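# "The paper tells you first": Myrtle Van Dusen on the parish records at Selard

The Selard Record Office reopened its searchroom in April after a long programme of repair and relisting. Its senior archivist, Myrtle Van Dusen, has overseen the work from the start. She spoke to the Homora Local History Society about damaged registers, patient readers and the difficulties of spelling.

The office holds 1079 volumes from the parishes of the valley, the earliest begun in 1670. Most are registers of baptisms, marriages and burials, although the shelves also carry rate books, school logs and the accounts of two almshouses. When Ms Van Dusen took up her post, the only list was a card index made by a former rector, who had arranged it by the colour of the bindings.

"I have a great deal of respect for him," she said. "He knew where everything was. The trouble began when the bindings were replaced, and brown became green, and the cards stayed as they were."

The new catalogue follows the parishes as they stood in 1827, the year in which the boundaries were redrawn and Pritik was separated from its larger neighbour. Ms Van Dusen acknowledged that the choice had not pleased every reader. Families who lived on the Pritik side of the river may now appear under two headings, depending on the date of the entry.

"Whichever year you choose, somebody's grandmother is in the wrong place," she said. "We have put in cross-references, and we ask people to tell us where one is missing. They do tell us, usually by letter."

Asked which part of the work had taken longest, she named the repairs. In all, 432 volumes needed attention before they could be handled. Some had suffered from damp in the vestry at Vávra, where a gutter had run down the inside of the wall for many winters. Others had been mended in the past with household tape, which had to be lifted a little at a time.

"The paper tells you first," she said. "You turn a leaf and it feels soft, like cloth, and you stop there. You do not turn the next one until the conservator has seen it."

The conservator on the project was Čestmír Charvát, who joined the conversation for its second half. Mr Charvát trained as a bookbinder and came to archives later in life. He described the Vávra burial register as the most demanding item he had treated, owing to an iron ink which had eaten through the page wherever the clerk had pressed hard.

"He pressed hardest on the capitals," Mr Charvát said. "So we had many surnames without a first letter. One can often supply it from the tax lists, but I do not write it in. It goes in the notes, and the gap remains a gap."
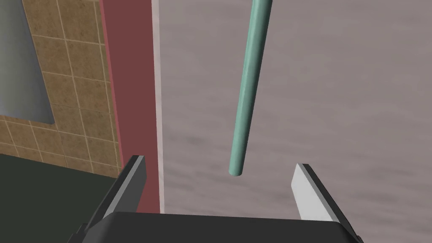

*Reading time: 4 minutes*

On the question of access, Ms Van Dusen was firm that original volumes should still be produced to readers who need them. Copies are offered first, and for most enquiries they are enough. A reader comparing handwriting, or trying to make out a crossed-out line, may apply for the register itself and will be given a desk near the counter.

She was more cautious on the matter of transcripts. Several have been made over the years by private researchers and are kept on the open shelves – the best of them very good indeed – but none has been checked throughout against the originals. Readers are advised to treat them as a guide and to quote from the register.

"A clerk in Pritik spelled the same man's name four ways in one marriage entry," she said. "A transcriber will always be tempted to choose one. I would ask them to keep all four."

Mr Charvát will remain with the office for the next stage, which concerns the almshouse accounts. They were folded in half for storage and have kept the fold. He expects to begin with the later bundles, where the paper is poorer, and to leave the earliest until the new press has been fitted.

The searchroom is open to all by appointment. Readers should bring proof of address for their first visit, and pencils only.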